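Boletín de la Residencia Bestum
Servicios generales y vida comunitaria

Nueva dotación de los rincones de café: soportes de madera para tazas

La Dirección de Servicios Generales comunica a residentes, familias y personal que durante el mes de febrero concluyó la revisión del menaje de los rincones de café de la Residencia Bestum. El trabajo comprendió las salas de la planta baja, el comedor pequeño y la antesala de la biblioteca, y dio lugar a la sustitución de las bandejas apilables que venían utilizándose desde la apertura del pabellón Geerts.

La revisión respondió a las observaciones recogidas en el buzón de sugerencias. Varias personas señalaban que las tazas, colocadas unas dentro de otras, resultaban difíciles de separar con una sola mano, y que las situadas al fondo del armario apenas se utilizaban. El personal de cocina, por su parte, había advertido un número creciente de bordes desportillados en la vajilla de diario. En total se retiraron 26 piezas dañadas, que no volverán al servicio.

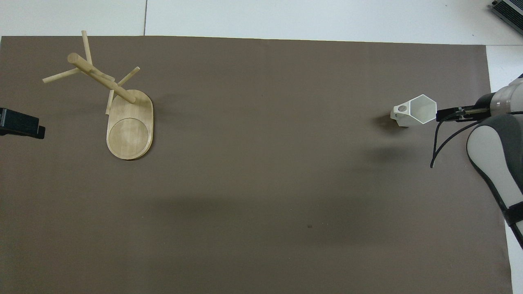 La elección del soporte se hizo atendiendo al espacio disponible en cada mesa y a la facilidad de limpieza. Se valoraron modelos metálicos de pared, descartados por la obligación de perforar el alicatado, y un carro con ruedas que ocupaba buena parte del paso. El modelo adoptado, suministrado por la casa Sometti, es de madera clara y consta de una base ovalada y alargada, con un rebaje circular poco profundo, y de un poste cilíndrico del que salen cuatro brazos orientados en direcciones distintas. Conviene dejar libre a su alrededor el espacio necesario para que las tazas cuelguen sin tocar la pared ni los recipientes vecinos. El rebaje de la base podrá emplearse para un platillo de tamaño adecuado, a criterio del personal de cada sala.

Se han adquirido 6 soportes. Dos de ellos se destinan al comedor pequeño, donde la afluencia es mayor a media mañana, y los restantes se distribuyen entre las demás salas conforme al plano expuesto en recepción. La partida incluye asimismo 40 tazas, que se incorporarán al servicio de forma escalonada para que la vajilla anterior en buen estado siga teniendo uso.

En cuanto a las tazas, se ha solicitado al proveedor un surtido de formas con el fin de conocer la preferencia de los usuarios antes de formalizar nuevos pedidos. Las de perfil redondo son las habituales en la casa. Las de perfil facetado ofrecen, a juicio del personal de sala, un apoyo más seguro para los dedos, si bien requieren algo más de atención en el secado de las aristas interiores. Las opiniones podrán entregarse por escrito en recepción o comunicarse directamente al personal de cada turno. 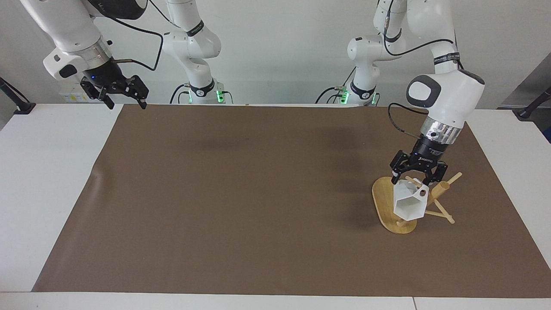

Taza blanca hexagonal junto al soporte de madera.

Normas de uso y conservación

Las tazas se colgarán una vez secas. La humedad retenida en la madera puede oscurecerla y, con el tiempo, aflojar los brazos en su unión con el poste. Se ruega no colgar más de una taza por brazo ni utilizar los soportes para paños, bolsas o llaveros.

Para retirar una taza se recomienda sujetar el poste con la otra mano cuando sea posible. Las personas que prefieran recibir la taza servida en la mesa podrán solicitarlo como hasta ahora, sin necesidad de aviso previo.

La limpieza ordinaria corresponde al turno de tarde y se efectuará con un paño ligeramente húmedo, seguido de otro seco. Los soportes no deben introducirse en el lavavajillas ni dejarse en remojo. Cualquier astilla, holgura o mancha persistente se anotará en el parte de incidencias de la sala, y el soporte afectado se retirará hasta su revisión.

Las bandejas apilables que se encuentran en buen estado se han trasladado al almacén del edificio Prarnorley, donde quedarán a disposición de los talleres de manualidades y de jardinería. Los responsables de taller interesados deberán formular su petición por escrito antes del jueves, 30 de abril de 2020, indicando las unidades que necesitan y el uso previsto.

Dirección de Servicios Generales
Residencia Bestum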